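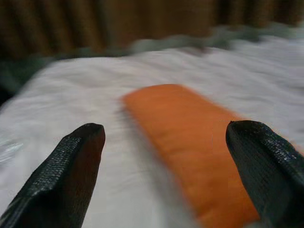

Renirthorpe, September

**Linen and soft goods sorter, part-time (reference 1103)**

Kenport runs a small workroom in Renirthorpe where cloths, covers and soft items are checked, laid out, folded and packed for return to the sites that use them. We are looking for one sorter to join the morning shift. The post reports to Elif Naz Ateş, workroom lead.

**The work**

Items are placed one at a time on a white cloth surface and checked before they go any further. White is used throughout the room so that loose threads, crumbs of foam and coloured lint show up. An orange piece on a white cloth is easy to judge; a cream piece takes longer, and the working rate allows for this.

The sorter will:

- open incoming bags and match the contents to the sheet inside
- lay each item flat, turn it once, and check both faces and all edges
- record splits, stains, thinning and missing labels
- fold or stack according to the card for that item type
- pack finished items by site and close the bag with a numbered tie
- change the table cloth at the start of each shift and whenever it is marked

Foam and padded pieces are not folded. They are laid side by side, long edges touching, and bagged in a single layer. Pieces with a torn outer cover go in the repairs crate. Pieces where the filling itself has broken up are written off on the day sheet and do not go back to a site under any circumstances.

Flat linen is folded to the shelf width. Corners must meet. A stack that leans is taken down and done again.

A full shift is 80 checked items of mixed type. New starters are not held to this figure in their first 6 weeks.

**Hours and pay**

The shift starts at 7.30 am and ends at 1 pm, with one paid break of twenty minutes. Pay is hourly and is set out in the information sheet, which is sent on request. The post is permanent after a trial period. Holiday is worked out in proportion to hours.

**What we need from you**

You should be able to stand for most of the shift, with a stool available, and to lift bags of up to 6 kg to table height. Good near sight is needed, with glasses if you wear them. You must be able to tell off-white from white under the room lighting; a short check is carried out at interview using cloth samples.

You will need to write clearly in English on the day sheet. Experience in a laundry, a sewing room or a hospital linen store is useful. It is not required, and training is given at the table.

Hand cream, scented products and loose jewellery are not allowed in the workroom. Overalls are supplied in two sets and washed on site. Please wear flat, closed shoes.

**Materials you will handle**

Most of the stock is cotton sheeting and padded covers from Flomus. Foam blocks and wedges come from Verstraete and are returned to them when written off. A list of item types, with the folding card for each, is fixed to the wall at the end of the table and may be read on the day of your visit.

**How to apply**

Send a letter of no more than 2 pages to Elif Naz Ateş at Kenport, Renirthorpe, quoting reference 1103. Say when you could start and whether you could cover an occasional afternoon. A CV may be attached. Names of referees are asked for only after interview.

Interviews last forty minutes and include a practical part: candidates check and pack one small mixed bag. Travel costs within the county are repaid against a ticket or receipt. Applications close at noon on the last working day of the month.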